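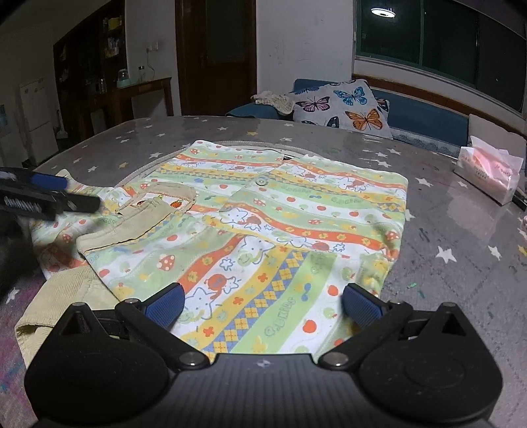 Hisari Children's Wear
Care and Folding FAQ
Last updated 31/08/2018

Which garments does this page cover?
All printed cotton pieces with corduroy trim in the Jilham line. Knitwear has its own page.

What temperature should I wash at?
Machine wash at 30 °C, inside out, with buttons fastened. Corduroy pile picks up lint, so keep towels and fleece out of the load.

Can I use the dryer?
Low heat only, 20 minutes at most. Remove while slightly damp and dry flat. The print and the corduroy shrink at different rates under high heat, and the seam between them will pucker.

How do I iron the corduroy?
From the reverse side, on medium, with a cloth between iron and fabric. Direct pressure flattens the ribs. Steam and a soft brush will usually bring them back.

How do I fold a piece with corduroy cuffs?
Lay it face up on a flat surface and smooth the print outward from the center. Straighten the collar or waistband. Turn the cuffs down fully before folding; a cuff left half turned sets a crease across the ribs. Fold lengthwise, then in thirds.

Does the surface matter?

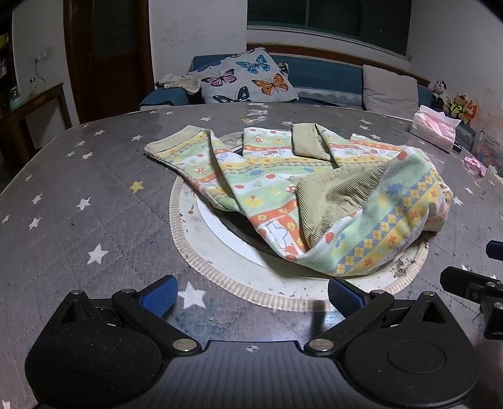
A hard, clean table is best. Quilted tablecloths hold crumbs, and corduroy collects them. Wipe or shake out the cloth first, and move trays and mats aside so the fabric lies level.

How do I remove crumbs from the ribs?
Brush along the ribs, then across. Do not use water until the dry matter is out.

A button came off. Do you send replacements?
Yes, free of charge for size 9 and under. Quote the style code from the care label. Other sizes are handled by Erum, our repair partner.

Can I store pieces folded for a long time?
Yes. Stack no more than 13 high and refold once a season.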